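[shopfloor-robots] Re: Can they do the boring jobs yet?

Posted to the list in November, reply 34 in this thread

On the question of hands, a member of the Delham group wrote:

> We have been at this in the upholstery shop for two seasons now and
> I'm ready to call it. The arm picks up a cushion, fine. It stacks
> boxes all day, fine. Ask it to thread a needle or tie off a button
> and it's hopeless. Anything soft, anything stringy, forget it. My
> view is that we won't see a machine handle thread in my working
> life, and folks who keep promising laundry folding and mending
> should go home and try to sew on a button with barbecue tongs.
>
> Somebody show me ONE machine holding a thread over something squishy
> and I'll buy the coffee at the next meetup.

I'll take that coffee, cream and no sugar please!

I love this thread (sorry) and I've been itching to answer, but it's our busy season at the Haddad workroom and I only get to the computer after the machines are off. We do repair work, mostly – tote straps, boat covers, seat cushions, the odd tent. So I care about needle and thread a great deal more than I care about boxes.

First, where I agree with you. We had the Flultik arm on loan for a good while and I kept a notebook. The job was simple: pick up a cushion cover, find the open seam, hold the 2 edges together so a person could run the stitch. Out of 224 tries it got 102 that I would call usable. That's less than half, and a usable hold from the arm was still slower than my own left hand. It did great on canvas. It did badly on anything with stretch, and on fleece it was just sad. It would close the fingers, the fleece would slide out, and it would carry nothing over to the table with total confidence.

But I don't think the trouble is the fingers, and that's where we part ways. Small metal fingers that can work with thread have been around for years. They're in operating rooms. Look at the jaws on a surgical tool, with that crosshatch on the gripping face. I have a pair of pliers with the same idea on them and they're my favorite thing in the shop. Fair warning if you're eating lunch, this is real red tissue with an open cut in it, and over on the right are two knots along a second cut.

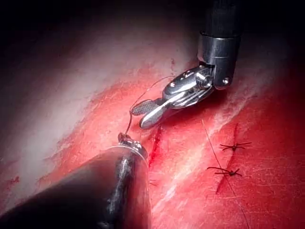 WHAT I TAKE FROM IT

Those are individual knots, each one its own little tie with the ends left short. Any of us who do hand tacking know that stitch. You space them out, and if one lets go the rest hold. I got really excited when I saw it, because it's the same thing I do on a split boat cover before I run the long seam. And look at the thread, all kinks and little loops near the lower tool. Mine does that too.

Now the fair part. A picture like that can't tell you who is doing the thinking. As I understand it, surgical tools of this kind are normally steered by a surgeon sitting at a set of controls, so the skill belongs to a person with a lot of training. I'm not claiming a machine decided where those knots should go. What I'm claiming is smaller, and to me it's still great news: metal jaws can get down to thread-sized work on a soft, slippery surface. Your barbecue tongs are a matter of which tongs you bought.

What's missing for us is the rest of it. Seeing where the thread went when it flips behind the fabric. Feeling how hard to pull before the cloth puckers. Starting over when the knot slides. I do all of that without looking up from the radio, and the Flultik arm can't do any of it. Price is the other thing, naturally. Nobody is putting an operating room tool on a bench that mends dog beds.

WHAT WE'RE TRYING NEXT

We're calling it Dutedness, after a typo on a work order that stuck. The plan is to skip sewing completely for now and only teach the arm to hold a thread tail taut while a person ties. That's one chore, and it's the one that makes me wish for a third hand every single day. I made new finger pads with a crosshatch filed into them (badly, with a needle file, over a weekend) and they already grip waxed thread better than the rubber ones did. Plain polyester still slips.

If anyone has a set of fine-tipped grippers sitting in a drawer, I'd gladly trade a boat cover repair for a month with them. I'd also like to hear from people who have tried stretch fabrics with suction, since my only go at it ended with a legging stuck in the hose.

And to the Delham folks, please keep your arm a while longer! Take it off boxes for an afternoon and hand it some heavy waxed thread, the stiffest you've got. Start there and tell us how it goes.

– Haddad workroom, repair bench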